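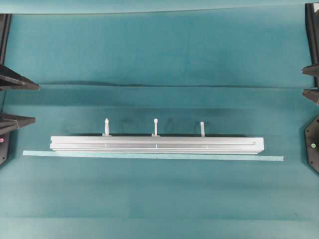 Werkstatt Sawatzky: Aluprofile jetzt mit Kabelbindern

21/12/2020 - Kurz vor der Pause noch eine Neuerung aus der offenen Werkstatt Sawatzky. Die Rahmen für die neuen Pflanzregale werden ab sofort mit Kabelbindern vorbereitet. Bisher lagen die Leitungen der Lampen lose hinter den Böden, sah nicht schön aus und blieb ständig irgendwo hängen. Geplant sind etwa 100 Profile, die ersten sind in Arbeit.

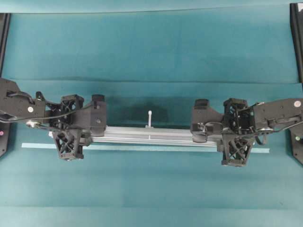

Kabelführung war beim Vorgänger Gikton der häufigste Kritikpunkt, sagt Projektleiterin Geetha Reddy. Deshalb kommen die Binder jetzt schon vor dem Zusammenbau ans Profil. Gearbeitet wird auf blaugrünem Stoff, der silberne Balken liegt quer, ein kleiner weißer Kabelbinder steht etwa über der Mitte. Weiß bleibt auch in der Serie, Schwarz war nich lieferbar.

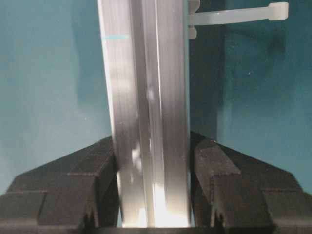
Kann man die Regale schon bestellen?
Erst ab Mai, Vormerkungen nimmt Manon Hawthorne im Büro entgegen.

Der Preis steht auch fest: 99 Euro pro Regal, ohne Lampen. Wer ein altes Gikton hat, kann umrüsten. Vier Binder je Rahmen, Anleitung gibts dazu. Die Lampen kommen
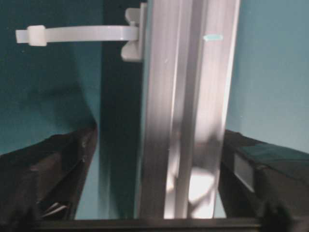
wie gehabt von Pumine, müssen aber extra bestellt werden. Lieferzeit noch unklar. Zachary Sutherland will im neuen Jahr einen Umrüst-Abend anbieten, Termin folgt per Aushang. Bitte eigene Seitenschneider mitbringen, die aus der Wekstatt sind stumpf. Rückfragen: Büro, Durchwahl 619.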